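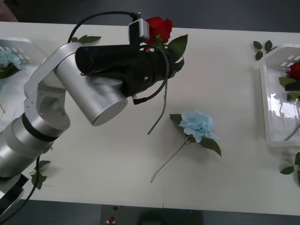 About Nostero

Nostero is a small company that follows what people search, read and share about entertainment. We began with one newsletter about film and television in the Nordic countries, written in the evenings from a kitchen in Vemholm. Today we publish weekly charts of the most searched actors, singers and TV hosts, and we write short articles that explain why a name is going up or down.

Our founder, Jin-sol Yoon, worked before as a subtitle translator. She noticed that a supporting actor could become more searched than the star of the same series in only one night, and that the newspapers wrote about it many days later. She wanted to have a place where readers can see such changes early, with the numbers next to the story.

How we make the charts

Each chart starts with a list of 1,000 public names. The list is reviewed by our editors every October, and readers can propose new names during the whole year. We compare the search interest for each name with its own level from the previous weeks, so a very famous person does not win only by being famous. When two persons have the same name, an editor checks the results by hand. This is slow work, but we did not find a better way yet.

We do not publish charts about children, and we do not rank people by illness, divorce or death. If a name rises for such a reason, we leave it out for that week and write a note under the chart.

Our team and offices

We are 6 people in 2 offices. The editors sit in Vemholm, above the old Lau cinema, and the data team is in Trodside. Most of us speak at least one language which the others do not — it makes the lunch interesting and the corrections long.

Working with us

At this moment 182 local papers and radio stations use our charts. Small newsrooms can print them free of charge if they mention Nostero as the source. For larger use, please write to the Trodside office and tell us which chart you need and how often.

If you find a mistake in a chart, please tell us also. Corrections are published on the same page as the chart, with the old number still visible.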